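Sorting trays for small cylindrical parts — rim height and colour
Workshop Storage board, 18 May 2025

waltau_bench
I've been sorting small red and orange cylinders into shallow trays before they go into the drawer unit. The batch was 171 pieces in mixed shades. The Grivell tray has a flat floor and rounded corners, which makes the last few easy to pick out. The Samonte one has square corners and pieces jam in them.

My practice is to tip a small lot into a white tray, spread it to a single layer and pull the orange first. Red against orange is hard to judge under a warm globe, so I changed the lamp. 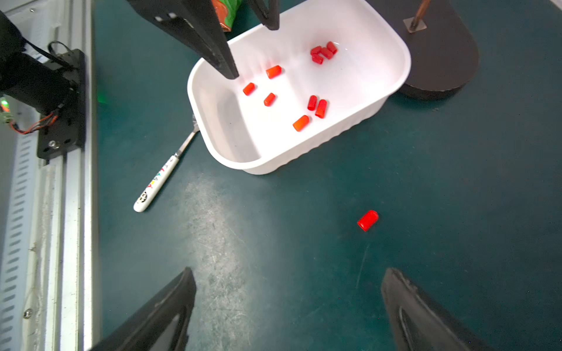 The second pass is for length. Anything visibly larger than its neighbours goes into a separate cup. Pieces that stay heaped get missed at this stage, so I flatten the pile with a finger before starting.

skonico73
Disagree on white. Glare off a glossy white floor washes out the orange. A matte grey liner cut to fit fixes it and costs next to nothing.

waltau_bench
Tried grey in February. Orange was fine, red went dull. White with the lamp moved to one side works better for me.

drawer_fourteen
Colour of the tray matters less than the rim. If the wall is too low, cylinders roll over it when you tip. Mine is 14 mm and I still lose the odd one to the floor.

skonico73
14 mm is plenty if you tip slowly. Rolling is a bench problem. Check it with a level.

drawer_fourteen
Bench is level. The parts are light and they bounce.

waltau_bench
A cloth under the tray deadens the bounce a bit — no help once they clear the rim, though. I'll measure the Grivell wall tonight and post the figure.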